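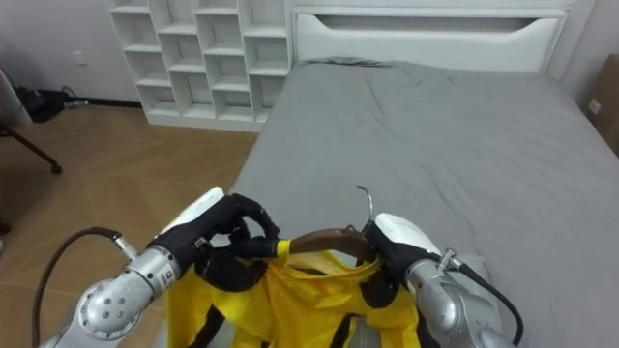
What are the written rules for a two-arm clothes hanging setup in a mock bedroom?

Posted by Harsh Goel, 3 October 2022

I look after a small room set up as a bedroom, where we run a two-arm robot on garment tasks. Mostly it is shirts and jackets on hangers, over and next to a bed. My manager at Calleck wants a one-page set of house rules before new operators start in November. I have the vendor's manual, but it covers the arms and says very little about a room with furniture in it.

The points I am stuck on:

1. How fast should the arms be allowed to move when a person might walk in to fix the garment?
2. Do cables that come off the wrists need a rule of their own?
3. What counts as a valid run? Two of our operators disagree on whether a hanger that gets put down and picked up again is one run or two.

We are at 3219 logged runs and the notes don't match each other, so I would like to settle this now.

Gervásio Rangel

Start with a risk assessment for the room and write the page from that. ISO 10218 is the usual standard for industrial arms, and ISO/TS 15066 deals with people sharing space with them. Neither one will hand you a number for a shirt on a hanger. The safe speed depends on the arm, what it is holding and where a person can be standing.

What we do at Skorkell is simple. Anyone going within reach of the arms stops them first and says so out loud. The arms don't start again until that person is back behind the floor line and says "clear." While the operator is learning, we cap speed at 80 millimeters per second. That is our own figure for our own arms, so please don't copy it without checking yours.

A hanger also has a wire hook, and people forget it when they work out the reach. Measure to the tip of the hook with the hook pointing at you. Put your line on the floor from there and add your margin after that.

On cables, yes, give them a rule. Ours reads:

Before the first run, move each arm by hand or at low speed through the full task and watch the cable the whole way. It must not go tight, catch on furniture or get under the garment. Nobody steps over a cable while the arms are powered.

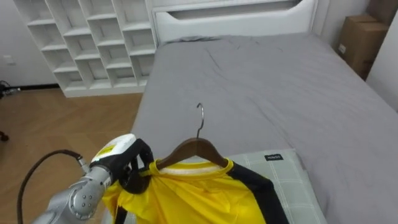
Also decide what is allowed on the bed and write it down. A pillow is fine if the task sheet lists it. If it isn't listed, it comes off before the run starts. The same goes for boxes by the wall and anything on the floor near the base. We keep a printed room layout by the door and the operator initials it at the start of each session.

Straps and loose trim need a line too. Check that nothing hanging off the garment can get into a finger joint. If it can, tie it back or use a different garment.

Yamuna Murthy

Agree with Gervásio on the stop-and-clear routine. I'll take the third point.

Define the run by its start and end states and leave the middle alone. For us a run starts when the operator presses record with the hanger in its listed position, and it ends when the garment is in the end position or the operator calls it off. A regrip in between is still one run. It gets the note "regrip" in the log. If a person touches the garment, the run is void. Keep the void ones in a separate folder and don't delete them.

For old runs I would not go back through all 3219. Pull 100 at random, have two people label them with the new rule, and see how often they differ. If it's bad, fix the wording and try again.

Welington Teixeira

we just use the emergency stop and common sense, never had a problem at Allatley. one page sounds like a lot

Yamuna Murthy

Welington, the stop button should be on the page as well: where it is, who holds it, and that it gets tested before each session. New operators won't know any of that.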